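Georges Rawashdeh wants you to stop counting threads

Georges Rawashdeh sold bed linen in Gralton for 30 years, first from a market stall and then from a store on Broltside, and he will tell you that most of what people believe about sheets was written by someone with sheets to sell. I pointed out that this description also fits him. He closed the store in April, he said, so I could take it or leave it.

I went to see him with a grudge. Last winter I paid too much for a set of Prultell sheets that promised hotel comfort and gave me small gray balls of lint within a couple of months. I wanted somebody to blame, and I half expected Rawashdeh to tell me I should have spent more.

"You should have spent less," he said. "Or the same, on something plain. What did the package say? Did it say 1,000?"

It said 3000. He put his cup down.

"Three thousand what? There is no room in a square inch of cloth for that. They take a thin yarn, they twist four of them together, and they count it as four. Then somebody in the office says, why not count it some other way too, and up it goes. I had salesmen tell me this with a straight face. I asked one of them to show me how he got his number and he changed the subject to my parking."

He does not think thread count is worthless, which surprised me. A very low number can mean a coarse, open cloth, and he would not buy a sheet without feeling it. Above the low hundreds he thinks the number stops telling you much, and the length of the cotton fiber matters more. I asked how an ordinary shopper is supposed to know the length of a fiber.

"They can't. They have to trust the label, and I just told you about labels."

So what use is it to me?

"Rub it. Take a corner between your fingers and rub it hard for a while. If it sheds in the store it will shed at home. And hold it up to the light. You want it even, no thick places and thin places."

I have tried this since, in a department store, and was asked if I needed help. Most sheets there are sealed in zipped plastic with a scrap of fabric the size of a playing card glued to the front, and I am not convinced that rubbing a playing card tells anyone anything. When I put this to Rawashdeh over the phone he agreed it was a poor way to shop and told me to unzip the package.

We spent a good part of the afternoon on prints. His own taste runs to white, and his customers' did not. The things that sold fastest, year after year, were sheets with animals on them, and he says plenty of them went on adult beds. He once ordered a pale stripe from Vakulenko, a small mill whose cloth he still praises, and could hardly give it away. The same cloth with ducks was gone before the end of the month.

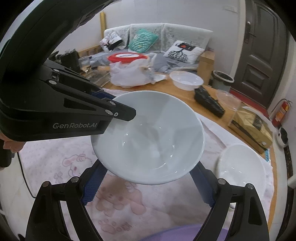 Bunnies and paw prints on a white sheet, with a white ceramic bowl.

The usual complaint about printed sheets is that they feel stiff, and he says there is something in it. Some prints sit on top of the cloth and you can feel them with your palm. Others are dyed in and you can't. He told me to turn the sheet over. If the back is nearly blank, the color is mostly on the surface, and it may fade sooner. I asked if he had ever tested that.

"I had customers. They came back and complained. That was the test."

It isn't much of a test. People whose sheets held up had no reason to come back and say so, and I told him as much. He thought about it for longer than I expected.

"All right. Then I know which ones were bad. I don't know which ones were good."

I liked him better after that. He was also less sure about washing than I had expected a linen man to be. The hot wash, the cold wash, the vinegar in the rinse: he has heard all of them sworn to by people whose sheets looked the same as everyone else's. His own habit is a warm wash and a half-empty machine. He thinks the dryer does more harm than the washer, and offers the lint screen as his evidence. "That fluff was your sheet," he said. He dries his on a line when he can, and concedes that they come in like cardboard.

He has no patience for fabric softener. It coats the fibers, he says, and a coated sheet soaks up less. I said my mother had used it all her life and her sheets were lovely. He said her sheets were probably good before she started.

Then there is the question of how many sets a person needs. Magazines like the number three: one on the bed, one in the wash, one in the closet. Rawashdeh thinks that is a number made up to sell the third set, and says he printed it on a sign in his own window for years.

"Two is enough. One, if you get up early enough to wash it. I had a woman who bought one good set from me, wore it to nothing, and came in for another. I made very little money from her."

Did he ever tell the others?

"If they asked."

They mostly didn't ask. The most expensive set in the Broltside store cost 115 dollars, and he says people bought it as a wedding gift, in a box, for somebody else to sleep on. He never kept a set for himself. He claims he couldn't tell it from the one on the shelf below with his eyes shut. I can't check that either, but a man with a closed store has little to gain by saying it.

On the subject of labels that read 100 percent cotton he was milder than I was. The words are usually true, he said. They just leave out what kind of cotton, how it was spun, and what was put on it at the end to make it feel silky under the store lights. That finish goes in the first few washes, and then you meet the sheet you bought. My Prultell set, he guessed, had been mostly finish. He hadn't seen it and I reminded him of that.

"Bring it, then."

I brought it the next week, folded in a shopping bag. He rubbed the corner, turned it over, held it up at the kitchen window and found a thin place near the hem that I had never noticed. He offered to cut it up for dust cloths. I took it home and it is back on the bed, lint and all, until I find something I believe in more.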